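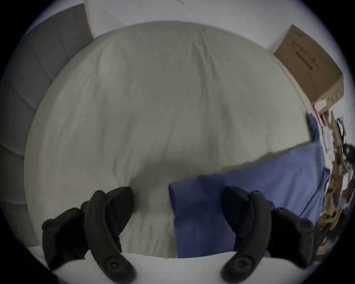 Figure 1. Two curved black fingers, spread apart, in front of a bed.

Workload and Late-Season Form of Fast Bowlers in the Havo League
Student project report, Sports Studies
Submitted 5 Apr 2022

1. Background

The Havo League is an amateur cricket competition played on weekends. Matches are 20 overs a side, and each bowler may send down no more than four overs. Most clubs use two or three fast bowlers and rely on them all season. Several of these players told us they felt slower by the end of summer, and we wanted to see whether the scorebooks agreed.

Our question was simple: do fast bowlers who bowl a lot in the first half of the season give away more runs in the second half?

2. Data

We used the paper scorebooks of two clubs, Salent and Polleo. Both kept complete books for the season. A third club, Nomura, let us look at its books as well, but pages were missing from four matches and we left it out.

We typed every delivery by a fast bowler into a spreadsheet. That gave us 3,038 deliveries across 45 innings. Wides and no-balls were entered as separate rows and are included in the total. We counted a bowler as fast if the wicketkeeper stood back for the whole over. The scorebooks do not record this, so we asked the club scorers. They disagreed on one Polleo bowler, and we kept him in.

The season was split at the first match in August. Everything before that is called the early period and everything from that match on is the late period.

3. Method

For each bowler we worked out runs conceded per over in both periods. We then divided the bowlers into a heavy group and a light group by the number of deliveries they bowled in the early period. The median was used as the cut.

We did not adjust for the strength of the batting side. We tried to do this with league position, but the table changed so much from week to week that it did not seem useful. Rain-shortened matches were kept if each side faced at least five overs.

4. Results

The heavy group conceded more runs per over in the late period than in the early period. The light group stayed nearly level. The change in the heavy group came mostly from the last two overs of an innings. In the opening overs there was little difference between the groups.

Wides went up in both groups. We had expected this only in the heavy group.

One Salent bowler sent down 660 deliveries over the season, far more than anyone else in the data. When he was removed, the gap between the groups became smaller but did not go away.

5. Problems

Two clubs is a small sample, and they share a home ground. The pitch there gets flatter and drier in late summer, which helps batters whether or not the bowler is tired. We have no figures for bowling speed. We also have no record of training, and some players bowl more in the nets than in matches.

Early in the data entry we mixed up leg byes and byes in one Polleo book. Neither is charged to the bowler, so the results were not affected, but it cost us an afternoon of checking.

6. Further work

A better version of this project would cover more clubs and follow the same bowlers for several seasons. Nomura has since started keeping its scores on a tablet, so its next season should be usable. A cheap radar gun at even one ground would let us test speed directly.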